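August, early morning

I am awake since 4 and the house is quiet, so I will write a little. My counselor at Madik says the notebook helps most when I do not wait for a good mood to open it.

3650 days. I made the calculation last night on the back of a pharmacy receipt, ten years without the leap days, and then I did it again because I did not trust it. Ten years since I took the last pill that was not prescribed to me in the way I was taking it. I still find it difficult to write this sentence in a simple form. In my first language I would hide it behind a long word.

It began with a back operation, as for so many people. The tablets were legal and had my name on the bottle. Then the bottle was empty too early, and I became very good at explaining. I lied to two doctors and to my sister. The worst part, when I look back, was the counting. I counted tablets in the bathroom with the door locked and the water running, so that my husband would think I was washing.

Yesterday evening the group met as usual. We were 12, more than in the summer months before. A young man was there for the first time and he held his paper cup with both hands and did not drink from it. He asked if the sleep comes back. Somebody told him yes, after a few weeks. I said that for me it took much longer, and then I worried all the way home that I had discouraged him. I think I should have said also that it did come back. Next time I will say it to him, if he is there.

For the anniversary we are renewing the bathroom. My husband proposed a dinner, but I wanted that room to be different. We went to Musteo in the afternoon and looked at tubs for a long time.

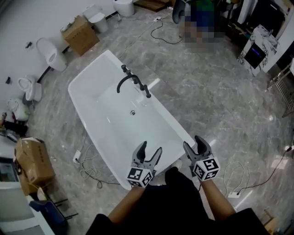 The white one with the black faucet, at Musteo.

He prefers a model called Carré, which is more expensive and, to my eyes, looks the same. We have not decided. I would like a tub in which I can lie down completely, for my back, and a door without a key. He did not ask why about the key – he only wrote it on the list under the tiles.

My back is so-so this week. The new doctor wants to try a nerve block in the fall, and she has written in large letters in my file that I do not take opioids. She asked me to carry also a card in my wallet in case of an accident. I was a little ashamed at the counter when I had it laminated, and after that I was not.

I must remember to call Katidside about the family evening. They want someone to speak for a few minutes on tapering, how slow it is and that you should never do it alone or from one day to the next. I did it from one day to the next the first time and I ended in the emergency room. The second time I had a plan, with 2 visits each week and a nurse who picked up the phone. I could talk about that, but my English becomes bad when I am nervous. Maybe I will read from paper.

It is getting light now. I hear the neighbor's dog. I will make coffee and take the ordinary painkiller with some bread, and then look for the measuring tape – the shop wants to know the width of our door.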